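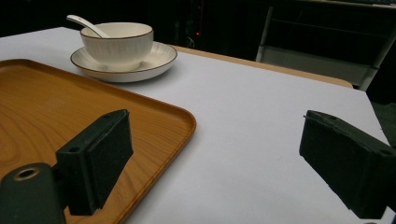 Budgeting for spare finger pads and a second hand-held gripper

Posted by Jeanie Kerr, 7/23/21

We are a small group collecting tabletop demonstrations for a robot arm we plan to buy next May. Mostly crockery and trays, set out and cleared away. Right now we have one hand-held gripper and have to decide what to order before our money for this year closes. I have two quotes. Titine wants 191 dollars for a set of replacement fingers and 85 for pads only. Meteck sells the pads for 80 but won't say how long they take to ship. Should I buy a second full gripper now, or spare parts for the one we have? And how many spares do people keep on hand? Our sessions are short, two people taking turns, nearly all of it with ceramic bowls and saucers.

Bríd Keogh

Buy the second gripper. Pads wear slowly on smooth ceramic, but a cracked finger or a bad cable stops everybody for the day. With two grippers you can also run two tables, so the hours you pay people for get used. I would get one set of fingers and two sets of pads on top of that and leave it there for the first year.

Check that the pads from both sellers have the same hole spacing. Ours didn't, and we ended up drilling. Ask for a drawing before you pay.

Also put a line in the budget for dishes. You will break some. Buy them all at once from the same shop, or you won't be able to match them later.

Baltasar Goicoechea

depends on the arm. if the fingers on the arm are different from the ones on the hand unit you will be redoing a lot of it anyway. find that out first

Hrefna Þórarinsdóttir

Agree with Baltasar on order of purchase. Get the arm supplier to confirm in writing which fingers it takes, then buy the same ones for the hand unit. We went with Gorkov and waited 6 weeks for the mounting parts, and they were not in the original quote - shipping wasn't either. I'd hold back some money for that.

On spares, we keep one set of pads per gripper in a drawer and reorder when we open it. Light pads show dirt sooner than dark ones, if you care about that. Trays with a raised rim are harder on the pad edges than bowls are, so look there first when you check for wear.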